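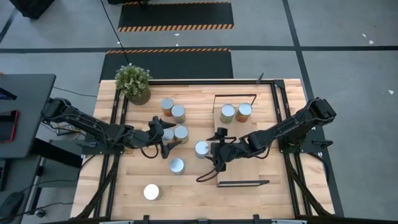
Cans on a butcher-block top, lids up.

Filed under: Pantry & Food Storage > Canned Goods
Posted by Josefina Lucero, September 4, 2018
11 comments | 5 shares

Rust spots on can lids in basement storage, keep or discard?

I store canned vegetables and beans on steel shelving in a basement in Bedville. Total stock is nearly 200 cans, rotated oldest first. On the last rotation I found orange specks on the rims of several lids, all from the bottom shelf against the outside wall. No bulging, no leaks. The specks are on the seam where the lid is rolled onto the body. Two of the cans also have shallow dents in the side.

Is there a reliable way to separate surface rust from rust that has weakened the metal? And what humidity should I hold the room at? The meter reads 70 percent in summer and lower from January on.

Florencia Leiva
Wipe the rim with a dry cloth or paper towel. If the rust comes off and the metal underneath is smooth, it is surface rust and the contents are fine to use. If pits remain, or the rust flakes, discard the can. Do not sand it to find out.

Dents are judged by location. A shallow dent in the side wall with no crease is acceptable. A dent that touches the top or bottom seam, or the side seam, is not, regardless of depth. A sharp crease you can catch a fingernail in is also a discard.

For the room, aim for 50 percent relative humidity and keep the temperature below 85 F. Move the bottom shelf off the outside wall by a few inches. The wall is colder than the air, so moisture condenses on the cans nearest to it. A small dehumidifier with a drain hose will handle a closed basement room.
14 found this helpful

Palidow
just throw them out, beans are cheap

Ocampo
Agree with Florencia on the seams. One addition: take cans out of the cardboard trays before shelving. Cardboard holds moisture against the bottom rim and you will not see it from above. Write the purchase date on the lid in marker, and check both ends when you rotate.
3 found this helpful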